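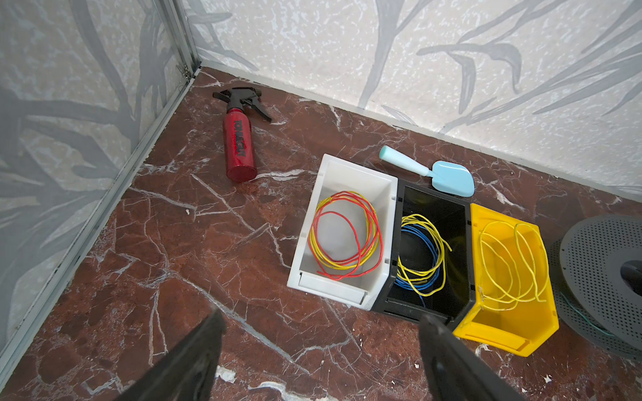

3.2 Floor-level storage and wet cleaning

Storage placed directly on the floor was the most common arrangement in the back rooms of the hair salons we surveyed. Stone floors in such rooms are cleaned with water and a neutral detergent, and the cleaning is only as complete as the access allows. Any object standing on the floor must be lifted, moved, or cleaned around. Staff interviews in Varton and Kershaw indicated that cleaning around is the usual practice for open-fronted bins, while single bottles are picked up and set aside (Figure 3).

Figure 3. Open-fronted plastic bins and a spray bottle on a marble floor, near a back corner.

We divided the floor of each room into three zones: open floor, the strip along the foot of the walls, and the area beneath or directly in front of stored items. Residue was sampled with a dry wipe followed by a damp wipe, and both were weighed after drying. Sampling took place before opening and was repeated after the evening cleaning on the same day. Rooms in which the storage had been rearranged between the two samples were left out of the comparison.

Open floor showed the lowest residue after cleaning at all sites. The wall strip retained more, mostly hair clippings and dried product, and the third zone retained the most. The difference between the second and third zones was small in Varton and clear in Kershaw, where the mops in use had a wider head and did not reach between adjacent bins. In two of the Kershaw rooms the evening cleaning moved loose hair from the open floor toward the bins, and the residue in front of them was higher after cleaning than before.

Polished marble adds a second problem. Acidic products etch the surface, and many styling and descaling products fall in this range. An etched patch is dull and slightly rough, and it holds fine residue that a smooth surface releases. We recorded etching in five rooms, in most cases near a corner where bottles were kept. We did not test the products themselves and cannot assign individual marks to particular spills.

The Skosar protocol recommends a clear height beneath all storage but gives no value for rooms without fixed shelving. The Fornby sites, which had wall-mounted rails, allowed a limited check. Residue along the wall strip there was close to that of the open floor. The rooms in Fornby were also larger and less heavily used, and the effect of the rails cannot be separated from these factors with the present data. Section 3.3 considers cleaning frequency.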